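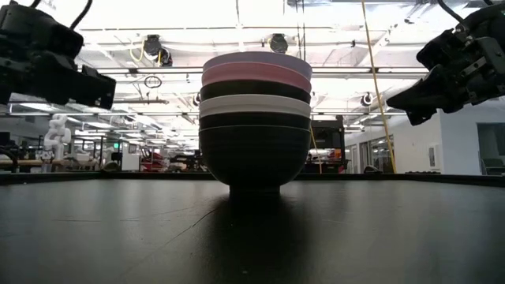

Soup season, and why I've gone a bit mad for it

It's November, it's dark by the time I've got my shoes off, and I've eaten soup for tea nine nights out of the last eleven. I'm not even sorry. My sister says I've turned into our nan and I've decided to take it as a compliment.

It started with a squash. Well, it started with Consuelo Alvarado from my old evening class giving me a squash off her allotment, a great knobbly thing that wouldn't fit in the fridge and sat by the back door for a fortnight like a visitor waiting to be asked in. I finally hacked it up on a Wednesday when there was nothing else in, roasted it with an onion and half a head of garlic, whizzed it up with stock and a tin of coconut milk, and it was so good I stood at the hob and had seconds out of the pan. So that was me off.

Since then I've done leek and potato (twice), a carroty one with far too much ginger, a pea one the colour of a school jumper, and a lentil one I'll come to in a minute as it deserves its own bit. I've also done a beetroot one that I'm not going to talk about. The tea towel is in the bin.

I used to think of soup as a thing you had when you were poorly, or the starter you picked when everything else was prawns. I grew up on tins, mostly tomato, and I still love tomato out of a tin with white bread and too much butter, I won't hear a word against it. But I'd never really made my own until this year and I feel a bit daft about all the winters I missed.

The batch cooking sums

I bought a massive stockpot from Barnard, the cookshop next to the station that always smells of candles. It was £61, and I did walk round the block before going back in for it. But it holds enough for eight dinners and I've had it on the go every Sunday since, so I reckon it'll have paid for itself by Christmas if I stop buying sandwiches at work. (I haven't stopped buying sandwiches at work.)

What I do now is make one big pot on the Sunday, eat it that night, then freeze the rest flat in bags. Write on the bag! I can't stress this enough. Last month I defrosted what I was sure was leek and potato and it was the apple sauce from the summer, and I'd already done the cheese on toast to go with it.

I've also learned to leave cream out until you're heating it up again, to go easy on the salt at the start, and to keep the ends of parmesan in a tub in the freezer so you can chuck one in with the beans. Fish it out before you blend, though. Ask me how I know.
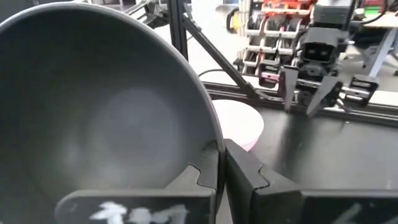 Muthu's lentil soup

Right, the lentil one. Muthu Warrier sits opposite me at work and brings his lunch in a flask, and for two years I've been smelling it and getting on with my sad wrap. Last month I cracked and asked him for the recipe. He laughed and said there wasn't one, it's just what his mum does, and then he wrote it on the back of a delivery note for me anyway.

So, as best I can read it: a mug of red lentils, rinsed until you get bored. Cover with plenty of water, add half a teaspoon of turmeric and two chopped tomatoes, and simmer until it all goes to mush. In a little pan, heat some oil and fry cumin seeds, mustard seeds, a dried chilli and a few slices of garlic until the seeds start popping, then tip the whole lot over the lentils. It hisses at you, it's brilliant. Salt, a big squeeze of lemon, done.

I've made it three times now. The second time I burned the garlic and it tasted like a bonfire, so do watch it. I get my lentils in the big sacks from Imine, the grocer by the bus garage, and the man on the till has started asking what I do with them all.

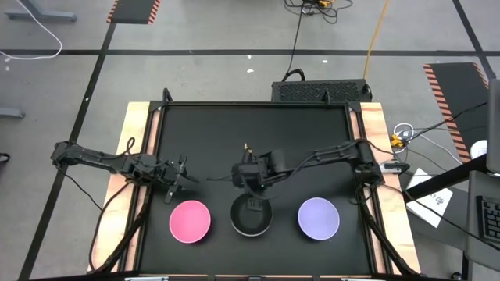 Toppings are where I've really lost the run of myself. Croutons, obviously, done in the oven with garlic oil, but also toasted seeds, crispy onions, a blob of yoghurt, chilli oil, crushed up crisps (don't knock it, salt and vinegar on pea soup is a wonder). I've got fussy about what goes in what as well. A pink bowl like that one would be lovely with the leek and potato, all pale with chives on top, but I'd never put the carroty one in it, the two colours would have a fight. The beetroot might have suited it, if we were talking about the beetroot, and we're not.

Next on my list is a proper French onion, with the cheesy lid. I've read three recipes and they all say something different about how long to cook the onions, anything from twenty minutes to an hour and a half, so if you've got one you swear by, stick it in the comments. I've got two kilos of onions on the side and nothing on this Sunday.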